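Tonivberg Walks: routes, stops and beds for people on foot

README and data card for the open route set

What you get

Tonivberg Walks is a set of walking routes in the hills between Serby and Farkumov, along with the places where you can sleep, eat, fill a bottle or catch a bus home. It covers 41 routes, 1212 waypoints and 125 places to stay. I have been adding to it in the evenings and on days off, and I still get excited every time a new side valley goes in. If you love planning a trip almost as much as walking it, I hope you'll have a great time with these files!

The set began as a packing list with a few bus times on the back. Then came notes on which huts had a stove, then a tidy table of the Serby side, and then the big job of doing the same for the Farkumov side, where the paths are rougher and the signs are older. Everything is plain text, so you can open it in a spreadsheet, a map program or whatever you already use.

Files

routes.csv – one line per route, with its name, start, finish, length, climb, grade and the months it is normally walkable.

waypoints.csv – every named point along the routes, in walking order. Junctions, bridges, springs, passes, shelters, bus stops.

beds.csv – huts, guesthouses, farm rooms and campgrounds. Opening season, whether meals are served, whether you can pay by card.

buses.csv – stops and lines that touch the routes. Summer timetable only for now.

tracks/ – one GPX file per route, named with the same route code you find in routes.csv.

CHANGES.txt – what moved, what closed, what I got wrong the first time.

How the routes are coded

Each route has a letter and a number. S routes start on the Serby side, F routes start on the Farkumov side, and T routes stay up high on the Tonivberg plateau and need at least one night out. A small r after the code means the route was walked in reverse when the track was recorded. The climb figure in routes.csv has already been turned around to match the written direction, so you don't need to flip it yourself. The times in the GPX file are still the ones from the reverse walk.

Lengths are in kilometers and heights are in meters. If you want miles and feet, there are two extra columns at the far right of routes.csv, and please treat those as rounded. They are good enough for picking a day's walk and too coarse for anything else.

Grades

I kept the grades simple. Easy means a wide path you could follow while chatting. Moderate means some steep ground, roots, wet stones and the odd place where you'd want a hand free. Hard means long climbs, loose rock, or a stretch without any path where you need to find your own way. Grades are for dry summer weather, and a moderate route in late November can be a very serious outing.

F7 is the one people write to me about. The lower half is easy, the upper half is hard, and the whole line has to carry a single grade, so it is listed as hard. I may split it at the sheepfold in the next release.

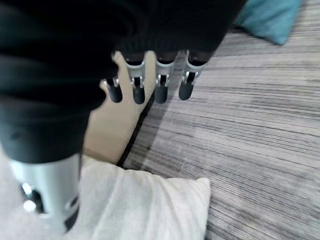
One reader wrote that the grades felt a notch too gentle on the plateau, and that T3 in particular had taken them two hours longer than the listed time with a full pack. They asked if the walking times could be given for people who carry a tent. I think that's a fair point. The times in routes.csv assume a day pack, no long stops and reasonable fitness, and for the T routes that is a bit silly when you have to carry your bedding anyway. There is now a column called time_loaded for all T routes, and I'd love to hear how it matches your own walks.

Where the data comes from

Most tracks were recorded on foot with a handheld GPS or a phone, then cleaned by hand. Cleaning means I took out lunch stops, wrong turns and the zigzags you get when the signal bounces off a cliff. I did not smooth the tracks beyond that, so you'll find some wobble in the woods below Farkumov, where the trees are thick and the valley is narrow.

Bed details come from phone calls, notices on doors and messages from the people running the places. Each line in beds.csv has a source column with one of four words: call, door, message or visit. Visit is the one I trust most. If you see door, keep in mind that a paper notice may have been hanging there for a while.

Bus stops were checked at the stop itself. Times were copied from the posted timetable and will go out of date, so please use them for rough planning and look at the current board before you count on the last ride down. The late bus from Serby is a request service in the shoulder months. You need to call before noon.

Water

This is my favorite part of the set! Waypoints of the type spring, tap and stream have a reliability value of good, fair or poor. Good means I have found water flowing in late summer more than once. Fair means one late visit, or several early ones. Poor means it ran in spring and I would carry enough to skip it. The value says nothing about whether the water is clean. There are cows and sheep nearly everywhere below the plateau, and I treat all of it.

On T1 and T5 there is a long dry stretch after the second pass. Both routes have a waypoint called last_water right before it, and I'd stop there even if your bottles feel heavy already.

Permits and closed areas

Walking is free on all S and F routes. The T routes cross a grazing reserve, and overnight stays inside it need a simple paper slip that you can pick up in Serby. The counter opens in the morning and is closed on Tuesday, which has caught me out more than once. Camping is allowed only at the marked sites, and these are in beds.csv with the type pitch.

During lambing the path on F4 moves to the far bank. Both lines are in the GPX file, as separate tracks with spring and summer in their names. Dogs must be on a lead all year on that route.
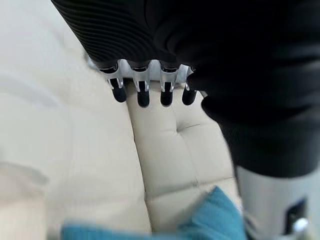

Can I walk from Serby to Farkumov in one go without a tent?

You can do it in four days by joining S2, T4 and F6, sleeping in staffed huts each night. Book the middle hut early, as it is small and there is no other roof near it. The three tracks meet at shared waypoints, so they will line up on your device with no gap.

Using the tracks

Load a single GPX file if your device is older. Some handhelds drop points when a track gets long, and the plateau routes are the ones where you'd notice it most. I have kept every file under the limit of my own device, but yours may be different, so scroll to the end of the line on the screen and check that it reaches the finish before you leave home.

If you'd like everything on one map, join the files in your map program and color them by the first letter of the code. Green for S, orange for F and blue for T looks lovely and matches the sketch map in the Stockdale leaflet – the folded one you can find at guesthouse desks.

Speaking of Stockdale, a few place names in the leaflet are spelled differently from mine. I follow the spelling on the signposts, and where a signpost is missing I follow what the people living closest call it. The column alt_name in waypoints.csv holds the other version, so you can search for either one.

Beds, blankets and what to bring

Staffed huts have mattresses and blankets but ask you to bring a sleeping bag liner. Guesthouses have full bedding. Shelters have a bare platform and nothing else, so plan for a mat and a warm bag. The bedding column in beds.csv uses full, blanket or none. I've been very happy with a light liner and a thin knit hat at night, even in midsummer, as the stone huts cool off quickly after dark.

Drying rooms are listed as well, and after a day of rain on the plateau you may care about that column more than all the others put together. Laundry is only available in Serby and Farkumov.
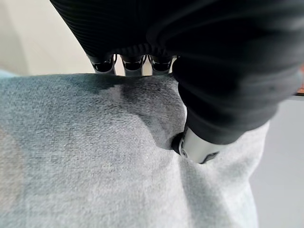
Black knit covering above a light gray-blue cloth.

Known gaps

The northern end of the plateau is thin. There are paths up there that I haven't walked, and I'd sooner leave a hole than draw a line from somebody else's old map. Two footbridges on the Farkumov side are marked unknown after last spring's high water. Phone coverage is noted at huts only.

Heights come from the GPS and can be off by a fair bit in the gorges. Passes and summits were corrected against signposts where there was one. Card payment changes all the time, so carry cash.

The beds file has no prices. I tried it for one season and could not keep up.

What the set should not be used for

Please don't use it for winter travel, ski touring or mountain rescue planning. The routes were never checked for avalanche ground. It is also a poor fit for cycling, as several easy walking routes have stiles and steps that aren't in the waypoints.

Sending a fix

Fixes are very welcome, and small ones are the best! Send the route code, the waypoint name and what you found, plus the month you were there. A track is a nice extra. If a place has closed, tell me how you know. Almost 300 lines in the current files were changed after a note from a walker, and a good share of those were about benches, which I now happily collect under the type rest.

Reuse

You may copy, change and share the files, also in printed guides, as long as you credit Tonivberg Walks and pass on the same freedom. If you make something with them – a wall map, a club trip, a booklet for your guesthouse – drop me a line, I'd really enjoy seeing it.

Next up: autumn bus times, the F7 split, and two new loops from the Serby station that can be done between breakfast and the afternoon train.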